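Forum > Holz und Möbel > Oberflächen

Thema: Tischplatte ölen oder lackieren?

perkent_23
Hallo zusammen, ich habe im April einen gebrauchten Schreibtisch gekauft, Modell Skimau, Platte aus Holz, wahrscheinlich Nussbaum furniert, aber der Verkäufer wusste es nicht sicher. Die alte Beschichtung ist auf der Arbeitsseite matt geworden und an zwei Stellen fühlt sie sich rau an. Ich möchte sie neu machen. Jetzt lese ich seit Tagen und jeder schreibt etwas anderes. Öl, Hartwachsöl, Lack auf Wasserbasis. Ich schreibe an dem Tisch, trinke Kaffee und manchmal löte ich auch. Was würdet ihr nehmen?

hobelbank
Hartwachsöl. Zwei dünne Aufträge, dazwischen einen Tag warten. Wenn später ein Fleck kommt, kannst du die Stelle einzeln ausbessern. Beim Lack musst du die ganze Platte schleifen.

Lackfuchs
Da bin ich nicht einverstanden. Wer am Tisch lötet, braucht eine harte Oberfläche. Flussmittel auf Öl gibt dunkle Punkte, die gehen nicht mehr weg. Ich habe vor Jahren den Lack von Zollo genommen, seidenmatt, und bin bis heute zufrieden.

hobelbank
Beim Löten legt man eine Matte unter. Das ist kein Argument für Lack.

Lackfuchs
Man legt sie genau so lange unter, bis man es einmal vergisst.

perkent_23
Danke euch beiden. Eine Matte habe ich, aber Lackfuchs hat leider recht, ich vergesse sie oft. Noch eine Frage: Wie fein soll ich vorher schleifen? Ich habe Papier von 80 bis 2000 im Keller.

mirabelle
Ich mische mich kurz ein, ich komme nicht vom Fach und Deutsch ist nicht meine Muttersprache, also bitte fragt nach, wenn etwas unklar ist. Ich habe meinen Tisch in der Werkstatt letztes Jahr selbst behandelt und dabei den Fehler gemacht, die Platte nur von oben unter der Deckenlampe zu kontrollieren. Von oben sieht man fast nichts. Die Fehler zeigen sich erst, wenn das Licht flach kommt oder wenn man selbst flach über die Platte schaut.
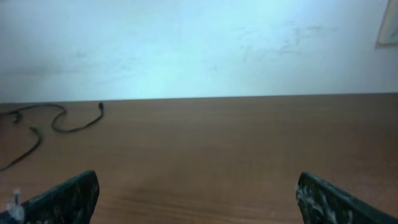
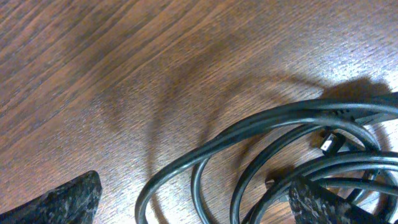
Zum Schleifen kann ich nur sagen, was bei mir funktioniert hat: mit 120 anfangen, dann 180, dann 240, und immer in Richtung der Maserung. Ich hatte zuerst quer geschliffen und musste alles wiederholen. Für die Kontrolle suche ich mir jetzt immer eine Stelle, an der sich das Licht auf der Oberfläche spiegelt. Auf dem zweiten Bild ist das rechts oben, dort wirkt das Holz fast silbrig hell, und links oben ist es viel dunkler und satter. Es hilft also nicht, den Farbton auf einem einzigen Foto zu beurteilen. Ich gehe mit dem Kopf hin und her, bis der Glanz einmal über die ganze Platte gewandert ist, und markiere die matten Stellen mit Kreide.

hobelbank
Guter Hinweis mit dem Streiflicht. Bei 240 würde ich aber schon bei 180 aufhören, wenn Öl darauf kommt. Zu fein geschliffenes Holz nimmt weniger auf. Das 2000er lass bitte im Keller.

Lackfuchs
Für Lack ist 240 in Ordnung. Zwischenschliff ganz leicht, nur die Fasern brechen, und den Staub gründlich abnehmen.

mirabelle
@hobelbank Das mit 180 wusste ich nicht, danke. Vielleicht hat mein erster Auftrag deshalb so lange auf der Oberfläche gestanden.

perkent_23
Und wenn es doch Furnier ist? Ich habe Angst, dass ich durchschleife.

hobelbank
Schau dir die Kante und die Unterseite an. Läuft die Maserung an der Stirnseite weiter, ist es massiv. Wenn nicht, nur mit der Hand schleifen und keine Maschine. Mit 120 anfangen würde ich dann auch nicht.

pfister_nord
Ich lese hier schon lange mit. Bei uns im Geschäft stehen Tische mit beiden Varianten, und nach meiner Erfahrung ist die Pflege wichtiger als die Wahl. Eine geölte Platte, die jedes Jahr nachgeölt wird, sieht besser aus als eine lackierte, die man mit Scheuermilch putzt.

Lackfuchs
Wer putzt denn bitte lackiertes Holz mit Scheuermilch?

pfister_nord
Mehr Leute, als du denkst.

perkent_23
Nachtrag, 2025-08-15: Es ist Furnier, an der Unterseite sieht man es gut. Ich schleife also mit der Hand und nehme Hartwachsöl, und für das Löten kaufe ich eine zweite Matte, die fest liegen bleibt. Die erste Probe mache ich an der Unterseite. Wie lange muss man eigentlich warten, bis man wieder eine Tasse abstellen darf?

hobelbank
Vorsichtig nach zwei Tagen, mit Untersetzer. Richtig belasten erst nach zwei Wochen. Und die öligen Lappen nicht zusammengeknüllt liegen lassen, die können sich selbst entzünden. Flach im Freien trocknen.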